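Open day at Leka, 5 May 2021

Print this page
E-mail this page

Leka opens its robot workshop to outside visitors once a year, and this time I had a place on the afternoon tour. I took the train to Uritz and walked from the station. Our group was led by Dennis Mellor, who runs the handling section and has been with the company for 20 years.

The first stop was the parts store, which took longer than it needed to. Then we went through to the handling room, where the two-arm stations are. The one we watched goes by the name of Tever. Mellor put the feed from one of the wrist cameras up on a wall screen before he let us near the table.
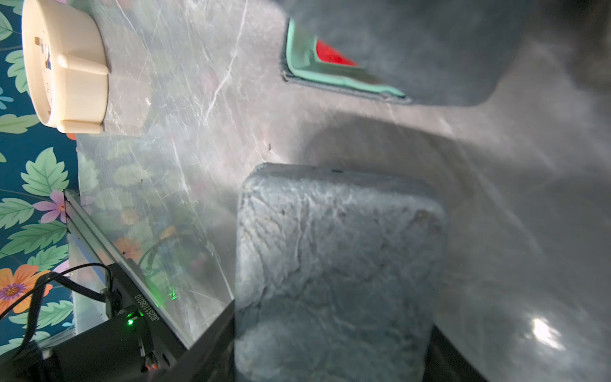
View from a wrist camera, with the gray block close to the lens and the green light on at lower left.

The exercise for the afternoon was eyeglasses and their cases. Mellor said cases are a useful object because they have a hinge, a soft outside and something inside that should not be scratched. The operator sits a few steps back and moves a pair of hand controls, and the arms follow. Each attempt is stored and given a number. The last one on the list when we came in was 902.

Visitors stood behind a tape line. I could see well enough from the left end, though taller people had the better deal. 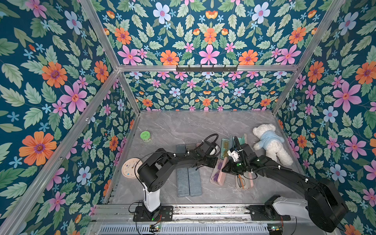 Both arms over the table, with glasses cases, a clock and a teddy bear laid out.

I asked about the wallpaper, as did someone on the earlier tour. Mellor said they change the background so that the software does not get used to one plain wall. The room before this one had been set up in February with white panels, and he preferred the flowers.

A man from Furkov, a firm that packs optical goods, wanted to know about speed. The answer was that a person is still a good deal faster. Leka is working on reliability first. Mellor would not give a date for anything, and the man from Furkov wrote that down too.
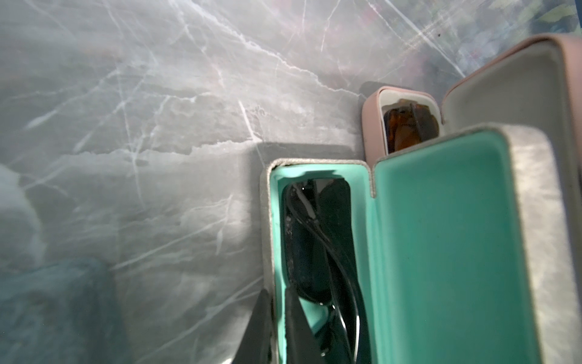 Gripper fingers at the front case. Black sunglasses in this one, tortoiseshell in the case behind.

We had around 5 minutes each to try the controls at a practice station next door. My own turn went badly. The grip is light and I kept closing it too early, and depth is hard to judge from the screen alone. The woman after me did much better and said she sews.

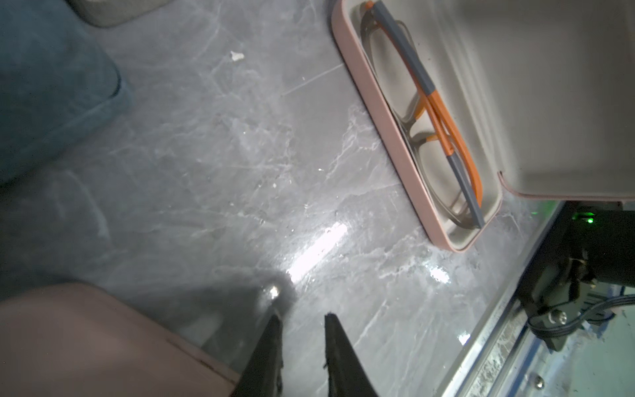
Coffee was in the canteen afterward, with a short talk on training courses. The courses are open to people without an engineering background, and there is a sheet with the fees at the front desk. Parking is limited, so the train is the better choice. Next year's open day has not been announced.

Print this page
E-mail this page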